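Why Do Telly Programmes Stop at the Most Exciting Bit?

Hello again! Last time I promised to answer one of the questions you keep sending in, and the one I get more than any other is this: why does my favourite show ALWAYS stop just when something big is about to happen?

I know the feeling. I was watching The Lamps of Drevard last night (if you haven't seen it, it's the one with the singing lighthouse) and Captain Lelar had just put her hand on the secret door. It creaked. A voice said, "You're late." And then up came the music and all the names. I shouted so loudly that my cat left the room.

That kind of ending is called a cliffhanger. The name makes you think of somebody dangling off a cliff by their fingertips while you wait to find out if they fall. Long before television, writers did the same thing in magazines. You got one chapter, and then you had to wait a week or even a month for the next. Imagine waiting until November to find out what was behind that door!

So who decides where to stop? Mostly it's the writers. A big drama usually has a whole group of them, and they sit in a place called the writers' room, which sounds grand but is often just a table, a lot of mugs and a wall covered in cards. Each card has one thing that happens in the story. "Lelar finds the map." "The lighthouse goes quiet." They shuffle the cards about until the story feels right, and then they look for a good card to end on.
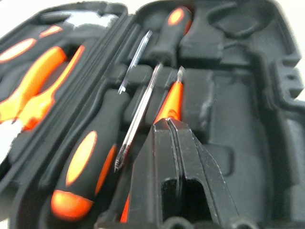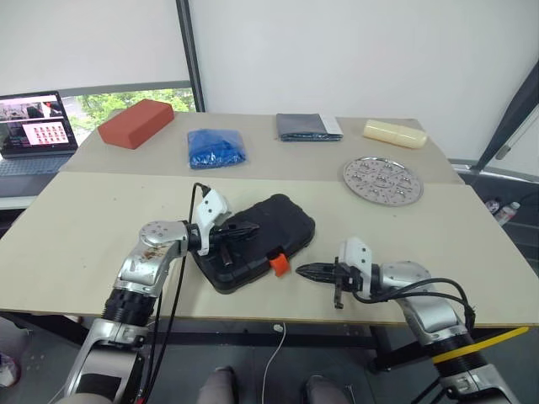 Black tool case, close up and on the table

A good stopping place usually has a question in it. Who said that? Will they get home? Is the baker really a spy? (I still think he is, whatever my sister says.) If every question got answered, you might switch off feeling happy and forget to come back next week. When there's one left over, your brain keeps poking at it, a bit like a wobbly tooth.

I wrote to Hrvoje Vlachou, who works on the scripts for Drevard, and asked if he ever feels mean about it. He said yes, a little bit! He also told me that one episode had 2 different endings written for it, and the team argued over them all through lunch. The one they picked got the show 1,521 letters and emails, and plenty of them were very cross indeed.

Now it's your turn. Take a story you know really well, maybe a fairy tale, and chop it in half. Where would you stop? I'd stop Goldilocks just as the front door opens, before we see the bears. Read your half out loud to somebody and then shut the book. If they yell "What happens next?" you've made a cliffhanger.

Next time I'll be finding out how they make rain indoors, so keep your questions coming and bring an umbrella.

© Trandow Young Viewers | Contact us | Back to top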